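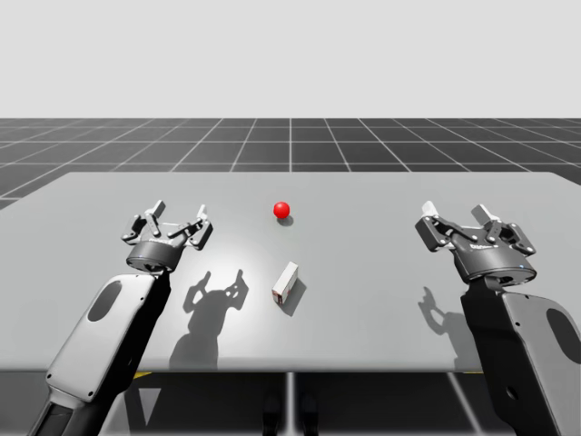
Two-arm table cell in sim, grippers open, ball at the back and carton nearer the front.

May 16, 2026. Notebook, two-arm cell.

Came in for the quiet, and to get the sim rules for Drorholm written down before Leanne Hollis starts on the real bench. We have been working from habit and from a page of notes in Guilan Xiong's handwriting. Most of it is fine. Some of it contradicts the rest.

Spent the first part of the morning reading our old cell procedure (the Gurkier one) against what we do in simulation. The Gurkier procedure was written for a guarded cell with a door interlock. None of the interlock section carries over to sim, so people have taken to skipping the whole document, including the parts that do apply: start pose, speed limit on first run, who is allowed to change a config, what gets logged. I'd like those parts pulled out into one short sheet that covers sim and bench both.

Draft rules as they stand:

Start pose. Both arms at the named start pose, grippers open, nothing held. If a run begins from anything else it gets its own config name. No editing the default in place. Guilan lost most of a day in August to a default that had been nudged and saved.

Clearance. Both grippers stay above the table until the first commanded approach. The check has to run on the whole gripper, linkages included. The old check only used the fingertips, and the knuckles stick out further than the tips when the gripper is open. Raised this with Guilan, who agrees. She wants the margin in the config and not in the code.

One arm moves at a time on first run. Applies to any new script, however small the change. Second arm parked. After a clean single-arm run on each side you can go to both.

Shared zone. The middle of the table belongs to whichever arm has claimed it. The other arm waits. The claim gets released on retreat and never on a timer. We had a timer in the Grekgate scripts and I don't want it back.

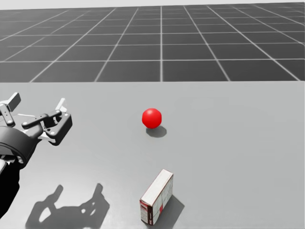

The carton is the awkward one for the shared zone rule. The ball has the same outline from any side, so the claim area is easy. The carton stands on a narrow edge and sits at an angle to the table, so the area it needs depends on its heading. For now I've set the claim area from the carton's longest dimension, all the way round. It's wasteful of space but there's no heading to get wrong. Leanne may want something tighter on the bench and that's fine if she writes it up.

Also on the carton: it needs an entry in the object list that says which face is down. Two of the older configs just say "box". A carton on its edge can be knocked over and a carton lying flat can't, so the fail conditions differ. Added a line to the sheet that every object gets a resting face, or "n/a" for the ball.

Colour. The ball should be called by its object name in logs, never by its colour. It comes out plain red in some renders and closer to orange in others, and I've seen log comments argue over which ball was meant when there was only ever the one. Same for "left" and "right" arm. Say whose left. I've put it down as left and right as seen from the arms' side of the table, and that goes at the top of the sheet.

Shadows. Leave them on for any run that goes to review. Guilan had them off for speed. With them off it's hard to judge gripper height by eye, and reviewers were passing approaches that were too low. If you need the speed for a batch, turn them off for the batch and re-render the ones being reviewed. 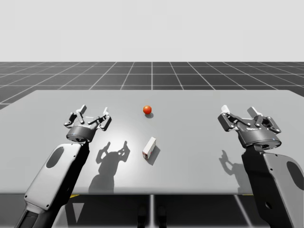

Start pose check, arm-side view. Ball and carton between the arms, both grippers open.

Speed. Tabrizi script still ignores the first-run limit if it's launched from the batch tool. Not a hazard in sim but it's precisely the habit we don't want carried over to the bench. I'd rather the tool refuse to start without a limit set. Put it in as a request to Guilan.

Sign-off. A script goes from sim to bench after 8 clean runs in a row on one config, reviewed by someone other than the author. A run with a gripper-to-table contact that wasn't commanded isn't clean, even if the task finished. Leanne asked whether a config change resets the count. Yes, it does.

Went through the 4 scripts we have against this. Grekgate fails on the timer. Tabrizi fails on speed. The other two look all right but neither has a named reviewer, so they stay in sim.

To do:
Leanne to read the draft and mark anything that won't work with a person standing at the table.
Guilan to move the margin into config.
Me: resting face for every object in the list, then retire the "box" entries.
Still open: whether the parked arm should be powered on the bench during single-arm runs. I say no. The Gurkier procedure doesn't mention it.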